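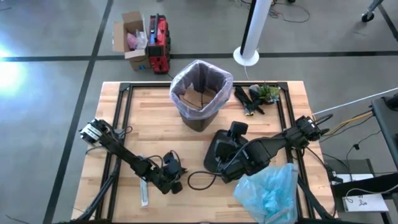
La bolsa azul, arrugada y extendida, sobre el tablero de listones.

Foro Skondeo > Taller y orden > Limpieza del banco

Tema: La papelera ENCIMA de la mesa, mi mejor cambio del año

fadwa_m
Mensajes: 134

¡Hola a todos! Llevo tiempo leyendo este subforo y por fin me animo a abrir tema, porque estoy contentísima con una tontería y en casa ya no me quieren escuchar más.

Trabajo en una mesa de tablero macizo, de las de listones de madera encolados, y siempre he tenido la papelera en el suelo, como todo el mundo. ¿Resultado? Los papelitos, los recortes y las tiras de envoltorio se quedaban en la mesa hasta el final de la tarde, y al final de la tarde yo ya no tengo ganas de nada. Barría con el brazo hacia el borde, la mitad caía dentro y la otra mitad por el suelo.

Pues bien, ahora para recoger subo la papelera a la mesa. Tal cual. La pongo al fondo, en el centro, con su bolsa nueva, y voy echando todo de cerca, con la mano. Tardo muchísimo menos y el suelo se queda como estaba. Al acabar la bajo, paso un trapo y listo.

Lo que más me ha costado es lo de la bolsa, y por eso escribo. Mi orden es el siguiente:

1. Saco la bolsa del paquete y la extiendo en la mesa, sin papelera todavía.
2. La abro por la boca y meto la mano hasta el fondo para despegar los pliegues.
3. La meto en la papelera y doblo el borde hacia fuera, por todo el contorno.
4. Aprieto el fondo con el puño para que baje el aire.
5. Lo primero que echo es algo grande, un papel de embalar hecho una bola por ejemplo, y así la bolsa se queda en su sitio.

El paso 5 es mi orgullo - una bola gorda de papel marrón y la bolsa ya no se levanta cuando echas cosas ligeras. ¡Probadlo!

Me gustaría saber cómo lo hacéis vosotros, sobre todo qué hacéis con el aire que queda atrapado abajo, que a veces me vence.

torno_viejo
Mensajes: 2

Yo una papelera no la pongo encima de una mesa donde trabajo ni loco. El culo de la papelera ha estado en el suelo, y el suelo de un taller tiene de todo. Si la madera está al aceite, como la mía, te deja un cerco que luego hay que lijar.

Lo de la bola de papel me parece bien.

fadwa_m

¡Buen apunte, torno_viejo! Yo le paso un trapo por debajo antes de subirla, se me olvidó ponerlo. De cercos no te digo que no, mi tablero ya tiene sus manchas y les tengo cariño, así que una más no me quita el sueño. Pero entiendo que si lo acabas de aceitar te dé un disgusto.

lola_encuaderna

¡Qué gusto de hilo! Yo encuaderno y lo mío es TODO papel, tiras finísimas, polvillo de lija, hilos. He probado hoy mismo lo de subir la papelera y es una maravilla, de verdad, no sé cómo no se me había ocurrido, con lo que me duele la espalda de agacharme.

Sobre el aire: antes de doblar el borde, levanta un poquito la bolsa por un lado, baja el fondo con la otra mano y entonces sí, dobla. El aire sale por ese lado. Si doblas primero ya no tiene por dónde salir y se te queda el globo.

Y una pregunta, ¿qué bolsas usas? Yo gasto unas Hivow de rollo de 300, finitas, que para papel van de sobra, pero si cae una grapa abierta se rajan.

fadwa_m

¡Lola, mil gracias! Lo de doblar después de sacar el aire me acaba de cambiar la vida. Llevaba meses haciéndolo al revés y peleándome con el globo.

Las mías son translúcidas, de las que traen color, compradas a granel en el almacén de al lado, sin marca ninguna. Me gustan así porque se ve lo que hay dentro sin meter la mano, y si se me ha colado una pieza buena la veo. Ya me ha pasado con un tornillo de los caros.

Eso sí, son grandes para mi papelera y hacen muchas arrugas en la boca. Al principio las estiraba hasta dejarlas perfectas y ahora lo dejo estar. Si el doblez abraza el borde, aguanta, por muy arrugada que quede arriba. 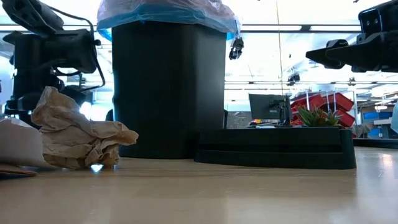
Re: La papelera ENCIMA de la mesa, mi mejor cambio del año

ashraf_bensaid
Mensajes: 300

¡Me encanta este hilo! Soy Ashraf Bensaid, tengo un taller pequeño de arreglos (Bensaid, así de original) y el cubo de la basura es mi tema favorito aunque suene fatal.

Fadwa, esa bola de papel es de las buenas. Yo las hago aún más prietas. Corto el papel de embalar largo, lo retuerzo y luego lo hago bola, y así pesa lo suyo en poco sitio. Suelta y esponjosa también vale, pero te come media papelera.

Ahora, voy a discrepar en una cosa. Para mí la papelera alta en la mesa tiene pega. Si estás sentado, la boca te queda a la altura de los ojos o más arriba, y acabas echando las cosas a ciegas. Yo uso una Brestido bajita, de 8 litros, que la tengo siempre en la esquina y la vacío en la grande. Dos papeleras, sí, ya sé. Pero la pequeña no la muevo nunca y la grande no sube nunca a la mesa, con lo que torno_viejo estaría contento.

torno_viejo

Contentísimo.

fadwa_m

Jajaja. Ashraf, tienes razón en lo de la altura, pero es que yo recojo de pie. Sentada no me entero de lo que hay en el otro lado del tablero. De pie lo veo todo, doy la vuelta y voy trayendo las cosas al centro.

Lo de las dos papeleras lo intenté en diciembre y me duró una semana. La pequeña se me llenaba enseguida, me daba pereza vaciarla y volvía a dejar los papeles al lado. Contigo funciona porque eres disciplinado, yo soy un desastre con entusiasmo.

lola_encuaderna

Equipo Fadwa en esto. Una sola y grande. La pequeña para mí es un sitio más donde se acumulan cosas.

¿Y los guantes? ¿Los guardáis a mano o colgados? Yo pierdo uno cada dos por tres, siempre el izquierdo.

fadwa_m

¡Buena pregunta! Guantes siempre a la derecha de la papelera, los dos juntos, al fondo del tablero. Probé a colgarlos en un gancho y no los usaba nunca, los quería tener delante. Y al lado de los guantes va la planta, una suculenta en maceta que es lo único de la mesa que no se toca. Me sirve de tope, además. De la planta hacia allá no dejo nada.
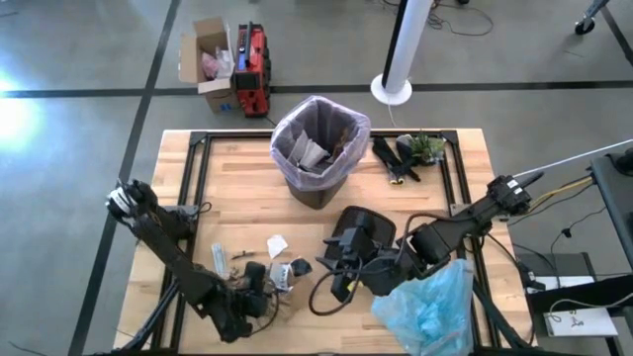
Lo pequeño lo dejo para el final, y voy siempre en el mismo orden. Primero los papeles arrugados, que se cogen con dos dedos y no se escapan. Luego las tiras y envoltorios finos, que son los peores porque se pegan al tablero y hay que pillarlos por una punta. Y por último las ramitas y restos vegetales, que con la mano van bien pero con el trapo se arrastran y rayan. Antes pasaba el trapo directamente a todo y era un lío, acababa con el trapo lleno de cosas y sacudiéndolo en la papelera con medio contenido volando.

Ah, y el trapo un pelín húmedo, nunca mojado, siguiendo la dirección de los listones.

ashraf_bensaid

Lo del orden me parece oro. Yo hacía justo al revés, empezaba por lo diminuto porque me ponía nervioso, y cuando llegaba a lo grande caían más migas encima. Mañana lo pruebo con tu sistema.

Con las tiras finas tengo un truco: un trozo de cinta de carrocero enrollado en el dedo con el pegamento hacia fuera. Tocas y sale. Con una vuelta de cinta recojo toda la mesa.

torno_viejo

Aspirador.

ashraf_bensaid

El aspirador se traga los tornillos, compañero. Y para cuatro papeles, sacar la manguera, enchufar, desenredar los 2 metros de cable... cuando has terminado de montar, Fadwa ya está tomando café.

torno_viejo

Pues yo lo tengo fijo debajo del banco con un interruptor de pie. Le das y en un momento está. Los tornillos los recojo antes, que para eso tengo una bandeja imantada. No digo que lo de la mano esté mal, digo que con viruta fina no hay mano que valga.

lola_encuaderna

Con viruta te doy la razón, y con mi polvillo de lija también. Pero con papel el aspirador me lo atasca todo. Creo que estamos hablando de basuras distintas.

fadwa_m

¡Exacto! Lo mío es papel, envoltorio y alguna ramita, viruta casi no hago. Si tuviera torno me compraba ese interruptor de pie mañana mismo, me ha dado una envidia tremenda.

Y Ashraf, lo de la cinta en el dedo lo acabo de probar con un hilo suelto. ¡Funciona! Me ha hecho una ilusión ridícula.

ashraf_bensaid

Una duda que me queda, y ya no doy más la lata. Cuando cambias la bolsa, ¿sacas la llena con la papelera arriba o abajo? A mí, tirando de la bolsa en alto, se me viene la papelera entera detrás. Hace vacío y no hay manera.

fadwa_m

Abajo, siempre abajo, sujetándola con los pies. Y antes de tirar suelto el doblez por un lado y meto los dedos entre la bolsa y la pared, para que entre aire. Es lo de Lola pero al revés.

lola_encuaderna

Yo le hice un agujerito a la papelera cerca de la base, con un taladro. Entra aire solo y la bolsa sale como la seda. Para meterla también ayuda, que el globo se escapa por ahí. Eso sí, si alguien echa líquidos, ni se os ocurra.

torno_viejo

Eso del agujero sí que es una idea. A la mía le hago dos esta tarde, uno a cada lado.

fadwa_m

¿¿Un agujero?? Lola, ¿y lo dices ahora, con el hilo casi terminado? Voy a por el taladro. ¿Qué broca usaste?

lola_encuaderna

De 8, y luego le pasé una lija a la rebaba para que no enganche la bolsa. ¡Cuenta qué tal!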